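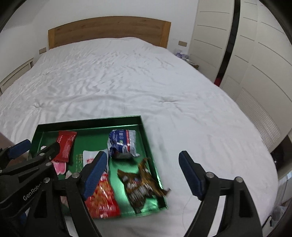

Page last changed: 12th November

Grayness, shrinkage and the missing third set: an interview with Hannelore Berchtold

By Selina Leitner

Hannelore Berchtold has worked with hotel linen for most of her career, first on the ironing line at a commercial laundry and now as textile manager at Idwood, which washes and rents bedding to small hotels and guesthouses in and near Cendurness. I asked to speak to her about white bedding in particular. Owners of small properties complain about it more than anything else they buy, and the complaints are nearly always the same: it turns gray, it shrinks, and there is never enough of it.

She began with the gray. In her view most owners treat it as a stain problem and respond with bleach.

"Graying is redeposition," she said. "Soil comes off the fabric into the wash water, and then it goes back on, evenly, over the whole sheet. There is no spot to point at. You only see it when you put an old pillowcase next to a new one."

The usual causes are an overloaded drum, too little detergent for the hardness of the water, and a short rinse. Overloading is the most common of the three in her experience. A drum packed to the door gives the fabric no room to drop, and without the drop there is very little mechanical action. She advises owners to weigh a load once, dry, on an ordinary scale, and compare the result with the rated capacity on the machine's plate.

"Most people have never done that," she said. "They load by eye, and a duvet cover folds down small when it is dry."

Water hardness is the second thing she checks. The supply in Cendurness is hard, and a property on the upper side of town can need noticeably more detergent than one supplied from the valley. She keeps test strips in her bag. When the detergent is underdosed, minerals settle in the cotton and hold soil there, and the fabric starts to feel stiff before it looks gray. Idwood doses with a liquid called Nalto and adds the softening agent separately, so that the amount of one can be changed without changing the other.

On temperature she was more cautious than I had expected. Many owners have moved their whole wash down to 40 degrees Celsius to save energy. Berchtold does not object to this for lightly used sheets, provided the detergent contains an oxygen bleach that works at that temperature.

"Read the label. Some of them do very little at 40," she said. "And you still need a hot cycle regularly, for the machine as much as for the linen. Otherwise you build up film behind the drum, and then you have a smell, and you wash everything again."

She does not allow fabric softener on towels or on the covers of quilted bedding. It coats the fiber and reduces absorption. Owners who want a softer sheet are told to shorten the drying time and take the load out while there is still slight moisture in the seams.

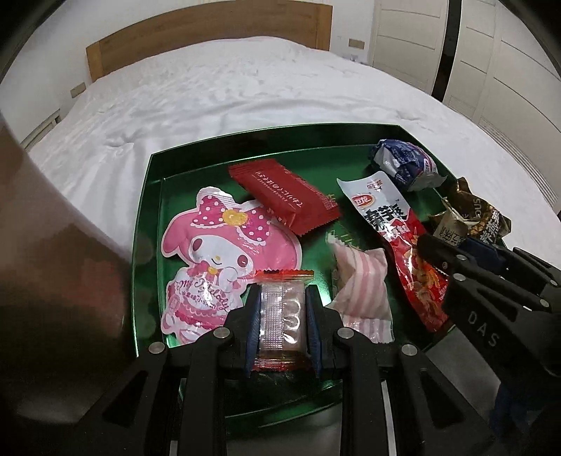
Snack tray on a white quilted duvet.

We moved on to duvets, where her views are firmest. A duvet with stitched quilting holds its filling in place, and she prefers this construction for any property that washes on site. The stitching is also where failure begins. Thread and fabric shrink at different rates, and after repeated washing the channels pull in and the surface puckers. The filling may still be in good condition at that point.

"People throw them away for the way they look," she said. "Put a pressed cover on it and the guest will never know. I would look at the edge binding first. If the binding is open, it goes. If the binding is sound, it stays in service."

Creasing on a made bed she puts down mainly to drying. Cotton that is dried past the point of dryness sets its creases, and no amount of pulling at the corners will remove them. A blend of cotton and polyester recovers better but holds oil, so body lotion and food grease need a pretreatment at the collar end of the cover and along the top hem. Idwood stocks both. The cotton goes to properties with a flatwork ironer and the blend to those without one.

Food was a subject I had on my list. Many guesthouses now offer something to eat in the room, and Ambros Grabner, who owns a property in Eze and rents his linen elsewhere, had told me that he sees more grease marks than he used to. Berchtold was not surprised. Chocolate and salted snacks leave two different residues, she explained. Chocolate combines fat and protein with a pigment, and hot water fixes the protein. It should be scraped off, rinsed cold from the reverse side, and only then washed. Oil from chips or nuts does the opposite and wants warmth and a surfactant, applied neat and left alone before the wash.

"The housekeeper has to know which one it is," she said. "A knot in the corner of the sheet is enough. One knot for cold, two for warm. We have done it that way for years."

The last part of our conversation was on quantities. The accepted minimum is 3 sets per bed: one on the bed, one in the wash, one on the shelf. Berchtold finds that many owners buy the third set and then let it disappear into daily use, generally by drawing on it to cover rejected pieces. She described a client with 44 beds who believed he had full stock and was in practice running on 2 sets. His sheets went directly from the dryer to the bed, with no rest between uses.

"Cotton needs to lie still for a day or so," she said. "It takes moisture back from the air and the fiber relaxes. If you skip that, you are folding and stretching it while it is at its most brittle. He was replacing sheets far too early and blaming the supplier."

Her remedy was a marking thread in the hem, in a different color for each delivery. When Mehwish Ghauri took over housekeeping at the same property in June, she used the threads to rotate the stock in order, taking from the bottom of each pile and returning to the top. Rejections fell, although Berchtold would not give me a percentage and said the records from before the change were too poor to compare with.

I asked whether she would recommend color, given all the work that white demands. She would not. Colored sheets cannot be bleached, they fade at different speeds, and a replacement bought a year later will not match the rest of the set. Her one exception is the mattress protector, which she orders in pale gray so that it cannot be mistaken for a sheet and ironed. Ironing melts the waterproof layer, and the residue then has to be cleaned off the rollers by hand.

Questions on marking threads and hem labels can be sent to Flurina Aebischer at the Idwood office, who also keeps the test strips.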